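Ticket 2703, Drolton teleop station
Opened 17th August
Status: waiting on operator

Hello again, and thank you for being so patient with us! I went through your persimmon demos over coffee, and the lag you feel in the hand controller does show up, mostly as the fingers come in around the fruit. 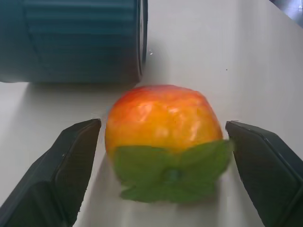 Sulemana, remote teaching support

Your lineup on the persimmon looks lovely to me, a finger to each side, so please don't change how you approach it. Could you set the smoothing back to 21, restart the Zallomitz bridge and record one slow grasp for me?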